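Pleat folding

Pleat folding, also called gather folding or fan folding, is a way of folding printed cloth in which one side of the piece is drawn into narrow lengthwise folds before the rest is laid over it. It is used at home for scarves, wraps, unlined curtains and other long pieces of light fabric. Supporters claim that it prevents hard creases, saves shelf space and keeps the print in better condition. Evidence for all three claims is thin.

Name and origin

The term appears in household booklets sold under the Kadero name, which present the method as traditional without saying whose tradition is meant. A later booklet, the Colville guide, repeats the claim nearly word for word and credits the method to tailors. Neither names a source. Folding cloth along its length is common wherever long garments are worn, and it is doubtful that any single point of origin could be found.

Method

The cloth is spread face up and smoothed by hand. One long side is then pushed inward into folds of even width, usually that of two or three fingers. The flat part is brought over the folds and the strip is doubled from the bottom, once or twice depending on its length.

Most instructions call for a hard table. In practice the work is often done on a bed or a padded seat, where the folds shift as soon as the hand is lifted. The Colville guide says that pins are unnecessary, but its own diagrams show them.

Claims

The best-known figure is that pleat folding takes up 60 percent of the space of an ordinary square fold. It comes from the Kadero booklet, which does not say what cloth was measured or how tightly it was pressed. The same page recommends squeezing out the air by hand, a step that would shrink any bundle.

The claim about creases has a little more behind it. Loose folds bend the threads less sharply than a pressed edge does, and slippery fabrics tend to recover when hung. Stiff cotton does not, and a pleated piece left at the bottom of a pile will come out with many lines in place of a few.

Large prints

Large floral prints are said to benefit most, as the main motif can be left on the flat side where it identifies the piece on the shelf.
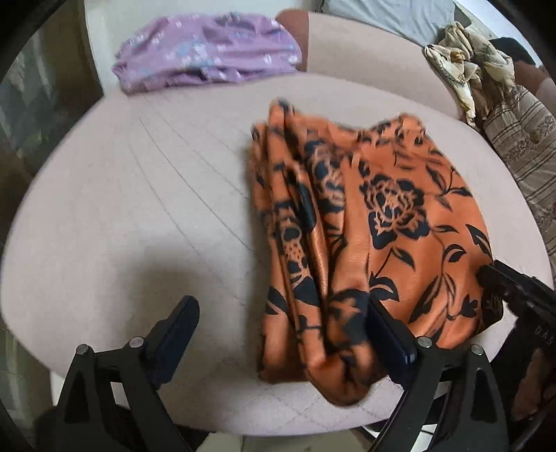
Bogdan Ursu considers the advice useless for anyone who stacks cloth, as only the folded edge shows once a second piece is put on top, and he would sooner roll everything and be done with it.

Rolling has its own drawbacks. Rolls slide, and they waste the corners of a square drawer. The Nyamweya method, a compromise in which the pleated strip is rolled from one end, is praised in the same booklets and is no better documented.

Care

Cloth should be fully dry before it is folded by any method. Refolding along different lines every few months is sensible for pieces that are rarely used.

See also: Rolling (laundry); Knife pleat; Linen closet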